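Community Board > Home and Garden > Pets > Moving a senior dog from carpet to hard floors

hallpass_77
We move into the new place in May and it is hard flooring all the way through. Barley is a 13-year-old beagle mix and has lived on carpet his whole life. He was over there with us on Sunday and his back legs kept sliding out. The house is 1,098 square feet, so covering all of it in rugs is more than I want to spend. What did other people do?

tamsin_k
Runners. You don't need to cover the house, just the route he walks: bed to water bowl, water bowl to back door. We did ours for under $200 with rubber-backed runners from a discount store. Put a grip pad under them anyway because the rubber backing wears out.

Plainsman
Trim the nails and the fur between the pads before you buy anything. Our old setter was skating all over the kitchen and it was mostly fur. The groomer did it in 8 minutes.

hallpass_77
His nails are short but I never looked at the fur. Will check tonight.

old_orchard_rd
I'd go with toe grips. They are rubber rings that go on the nails. Ours lasted a couple of months per set and she walked normally the same day.

tamsin_k
Toe grips did nothing for us. They came off in the yard and I found one in the dryer. I would not spend money on them for a dog that goes outside a lot.

old_orchard_rd
Then they were the wrong size. You have to measure the nail with the strip of paper, not guess by weight.

tamsin_k
I measured. Twice.

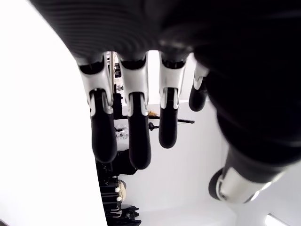

uvaldebenito
Socks are the other thing people will suggest, and I'd be careful with them. I've fostered older dogs for years and most drugstore-type dog socks twist around until the grippy part is on top of the foot. If you go that way, get boots with a real rubber sole and look at where the rubber is. It needs to be at the end that touches down, the way the fingers on that hand have the black pads right at the tips and the glossy white and silver part further up. A dog pushes off with the front of the foot, so a patch of rubber in the middle of the sole won't help him much. Start with the back feet only, a few minutes at a time.
Uriel Valdebenito

Plainsman
Agree on back feet only. Disagree on boots indoors in general. Their feet get damp and you end up treating a rash.

uvaldebenito
Not if you take them off when he lies down. I wouldn't leave them on overnight.

marge_in_back
Has he seen a vet about the legs? Slipping can be the floor, but it can also be arthritis or a back problem. Ours was put on a joint medicine and needed fewer rugs after that.

hallpass_77
He has a checkup next week and I'll bring it up. Looked at his feet and there was a lot of fur in there. Trimmed what he would let me.

tamsin_k
Good. Get the runners down before he moves in, though. If he falls on the first day he may not want to cross the room again.

hallpass_77
Ordered 3 for the hallway and one for by the back door. Skipping the toe grips for now. Will post again once we're in.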